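Open house at the Steltside Lodge, before the summer season
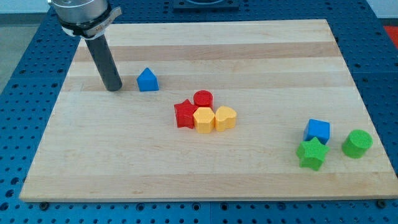 Got there late. Highway construction the whole last stretch, one lane, a guy with a sign, and then the turnoff is not marked from the north. If you come from the north look for the propane place and turn right after it. I missed it twice.

The Steltside has been closed since January and reopened its doors to travel people and locals for one afternoon, Monday, May 6, 2024. Regular guests can't check in until they finish the east wing. I went because I send a lot of folks out that way for the fishing and had stopped recommending the old place, frankly. Thin walls, bad coffee, a shower you had to negotiate with. So I wanted to see it for myself.

Notes below are mostly as I typed them in the parking lot. Cleaned up a little.

Arrival

Parking is better. They paved the front lot and left gravel around back for trailers. You can pull a boat trailer all the way around the building now without backing up, which anybody who stayed there before will appreciate. No charge for parking. No EV chargers yet, two are supposed to be coming, I asked when and got a shrug.

Front desk moved to the left side of the lobby. It used to be dead ahead when you walked in and the line went out the door on Fridays. More room to stand now. Chairs are comfortable, low though. My mother would not get out of one without help.

Check in is a person, not a kiosk. Good.

Cosimo Gentile showed our group around. He's the general manager, came over from the Drurkholm where he ran the front of house for a long time, and if you ever stayed at the Drurkholm you know they had the desk figured out. Fast talker, fast walker. I was behind the whole tour. Some of what follows I got secondhand from the woman in front of me, who was taking much better notes.

Rooms

We saw 4 rooms. Two standard queens, one king, one family room with bunks.

The queens are small. No way around it, it's an old building and they kept the footprint. But the beds are new, and they took out that giant TV cabinet so you can walk around the foot of the bed now without turning sideways. Outlets on both sides. Reading lights that swivel. Window opens, really opens, with a screen. I pushed on the mattress like everybody does. Firm. The woman in front of me lay right down on it with her shoes off and said firm too.

King room is the one I'd book. Corner, second floor, you get the creek on one side and a bit of the ridge on the other. Desk is big enough to work at. The closet has an actual rod and hangers that come off. Bathroom has a walk-in shower with a seat. Somebody asked about grab bars and Gentile said they're in the accessible rooms only, ground floor, and we didn't get to see those becuase there was fresh paint. I'd like to have seen them. Call and ask before you book if that matters to you, I can't vouch.

Family room: bunks are solid, I climbed the ladder. Adult-size bottom bunk. Curtain between bunks and the big bed. Not a door, a curtain, so you'll all be going to bed when the kids do.

Noise – this was my big question. Had somebody go next door and talk in a normal voice and I could not hear a word. Then had him run the shower and I could, a little. Way better than before. Upstairs footsteps I couldn't test, too many people walking around.

Heat and AC are separate units in every room with a dial. No app. Wi-Fi worked in the lobby and upstairs hall and quit on me in the family room. They say more access points are on order.

No room phones anymore. Cell service out there depends on who you're with. I had one bar.

Breakfast and the bar

Breakfast is included with all rooms. It was included before too, but it was cereal in a dispenser and a waffle iron. They set out samples for us around 3, an odd hour for eggs but I'd skipped lunch. Egg bake with green chile, good. Potatoes a little dry from sitting. Fruit was fruit. Biscuits were the best thing on the table and I had two, plus one in a napkin for the drive. Coffee has improved a lot. Decaf available, ask for it.

Breakfast hours are 6 to 9:30 and if you're fishing they will pack you a bag the night before. You have to tell them by 8 pm.

The bar is called Flutia. I asked why and got a long answer about somebody's boat that I didn't follow. Seats maybe a couple dozen plus the patio. Short menu, burger, trout, a couple of salads, one pasta. They weren't serving the full menu for the open house so can't say much. Had a bite of the trout off a passing tray, nicely done, lemony. Prices on the printed menu looked fair for the area, but it had DRAFT written across the top so I won't quote them.

Kitchen closes at 9. There's nothing else open in town after 8 except the gas station, so plan on it. If your guests are driving in late they need to eat on the way.

Patio faces west. Hot in the afternoon, no umbrellas yet. Should be lovely at sunset, I had to leave before.

Pool, hot tub, grounds

Pool is gone. Filled in. I know some people will be upset, there were families that went there for the pool. It leaked for years aparently and the repair cost more than they wanted to spend. Grass there now, some picnic tables, horseshoes.

Hot tub stays. Moved under a roof by the back stairs. Was covered when we came by, so no report. Adults only after 8.

Creek path starts behind the trailer lot and goes nearly 3 miles to the county bridge. Flat, mostly packed dirt, a muddy stretch by the culvert. I walked ten minutes of it in the wrong shoes. Pretty. Lots of birds. Benches at the start and then none. Bring water.

Dogs okay in ground floor rooms, $20 a night per dog, two dogs max. There's a rinse station by the back door with warm water, nice touch, and hooks for leashes. They were firm about dogs not being left in the rooms alone. Cats, somebody asked, and the answer was no.

Fish cleaning shed is new and it's outside, away from the building, thank goodness. Running water, light, hose. Freezer space for guests, you tag your bag at the desk.

The east wing

Couldn't go in. Looked through the plastic. Studs, wire, a radio playing. More rooms plus a meeting room that will hold 100, they say, for weddings and reunions. I'm a little doubtful on that number standing there looking at it but walls make a room look different. If you're thinking of a reunion there don't put down a deposit until you've stood in it.

Work goes on weekdays 8 to 5 so daytime nappers, ask for a room on the creek side.

Getting around

Bhat runs the shuttle, same outfit as the airport vans. Twice a day each way, morning and late afternoon, needs booking a day ahead. Stops in front of the lodge now instead of across the highway, a big improvement, that crossing was scary with luggage. I talked to the driver for a bit. He said the afternoon run fills up on Fridays so get in early in the week.

Nearest grocery is 20 minutes by car. Small one. Gas in town is fine. Tackle shop opens at 5:30 am in season and the owner will tell you what's biting whether you buy anything or not. Hospital is a long haul, an hour plus, worth knowing if you travel with someone who has health stuff going on.

Odds and ends

Laundry: two washers, two dryers, coins still. Change machine at the desk was out of order.
Ice: one machine, second floor. Loud. Don't take the room next to it. I think it's 214 but double check.
Elevator: yes, finally. Slow.
Check in 4 pm, check out 11. They'll hold bags.
Cancellation: two days' notice, full refund. Holiday weekends it's a week.
Senior rate exists but you have to ask for it by name.
Gift shop is a shelf. Hats, jam, postcards.

Would I send people? Yes for couples and fishing groups. Yes for families if they're told about the pool first. For anybody with mobility needs I'm holding off until I see those ground floor rooms, planning to swing back through once the paint's dry. For big groups, wait on the east wing.

They gave us a tote bag with a jar of the jam in it. Chokecherry. Already open.

Will post the real rates when they send them over. Gentile said end of the week. If you've got a booking there for June and want me to ask about something specific send it to me before then and I'll put it all in one email.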